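Workshop notebook, Plutbridge
2/7/26
Pastow mantel clock, going train and case. Second session.

Movement out of the case again. Four case screws, all slotted, one with a chewed head, bagged with the dial feet pins. Mainspring let down with the key and click held back, then checked at the great wheel before any pillar nut was touched. Some power was still on the strike side, so that was let down a second time.

Pivots cleaned with pegwood and looked at under the glass. Third wheel rear pivot is scored, one clear ring near the shoulder, deep enough to catch a fingernail. Escape wheel pivots fine. Centre arbor rear pivot has a slight taper, left alone for now. The third wheel rear hole is oval towards the side you would expect from the direction of load. It will need bushing. The front hole of the same arbor is tight and upright.

Burnished the third wheel pivot in the lathe, light pressure, oil on the burnisher. The ring has gone down but not out. I stopped before taking off more metal. If the bush is broached to suit the new size it should run. If it binds after that, repivot.

Bush fitted from the back plate side. Old hole drawn back to its true centre with a round file first, then reamed in small steps with the plate turned over each time. Bush pressed flush, oil sink cut by hand. Broached until the arbor would just drop under its own weight, then smoothed. End shake checked with the train between the plates and only the third wheel in place. It is on the generous side but the same as it was before. 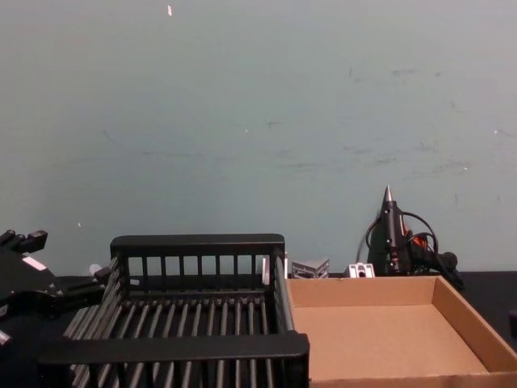
Why is the clock losing when the pendulum bob is already at the top of its thread?

The suspension spring is too long. Someone has fitted a replacement off the shelf without cutting it to match, and the bob has been wound up to make up for it until the rating nut ran out of thread. A shorter spring puts the bob back in the middle of its range and leaves adjustment both ways.

That agrees with the train count. I make it 143 beats a minute wanted from the wheels and leaves. With the long spring it could not be brought up to that at any setting of the nut. Kept the old spring in the tin with the label on it so that the length can be compared later.

The serial on the back plate reads 3719, with no other marks apart from a scratched repairer's date that gives November and no year I can read. The Holanda ledger has the same serial against a strike repair and nothing for the going side. It does not say who fitted the spring.

Mainspring: 104 thousandths measured across the barrel wall at the worst point, near the hook. No crack. The spring itself has taken a set and opens out to less than I would like, but it is not tired enough to condemn. Cleaned, wiped with a thin film of grease, wound back in with the winder. Do not wind these in by hand, they cone and then rub on the cap.

Click spring on the going side was weak and sat proud of the ratchet. Bent back to shape, refitted with a new screw from the Clirnerow assortment. The thread is near enough but the head wanted turning down a touch to clear the great wheel. 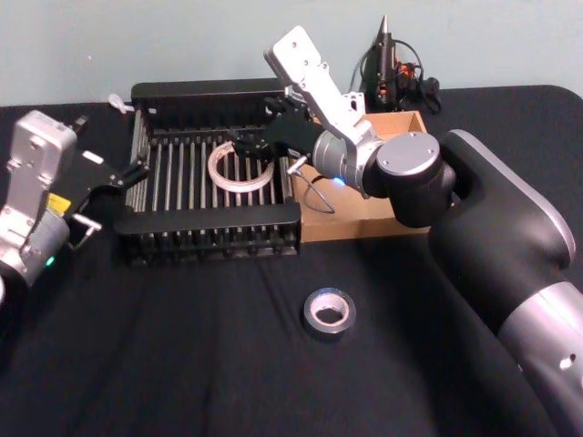 Assembly next. Back plate down on the blocks, centre arbor in first, then great wheels, then up through the trains in order. Strike train set so the warning wheel has half a turn of run with the hammer tail clear of the pin wheel. Got this wrong the first time and had to ease the top plate off one corner to move the warning wheel round. Pillar nuts finger tight until every pivot was home, then nipped up in turn.

Train spins freely with no pallets fitted and a quarter turn on the spring. Runs down smoothly and kicks back a little at the end, as it should. Pallets in, depth unchanged. Drops are even by eye. There is wear on the entry pallet face, a shallow groove, and the pallets could be shifted along the arbor to present a fresh part of the face. Not done today.

Oil: pivots only, small drop, sinks not filled. None on the wheel teeth or pinions. A trace on the pallet faces.

On the test stand without the case. Beat set by bending the crutch slightly to the left. Strikes correctly on the hour and half.

To do:
Cut and fit the shorter suspension spring, 2 spares in the drawer.
Shift the pallets, then recheck the drops.
Replace the chewed case screw.
Clean the dial with a dry brush only, the numerals are already lifting at seven and eight.
Full wind and leave to run down before it goes back in the case.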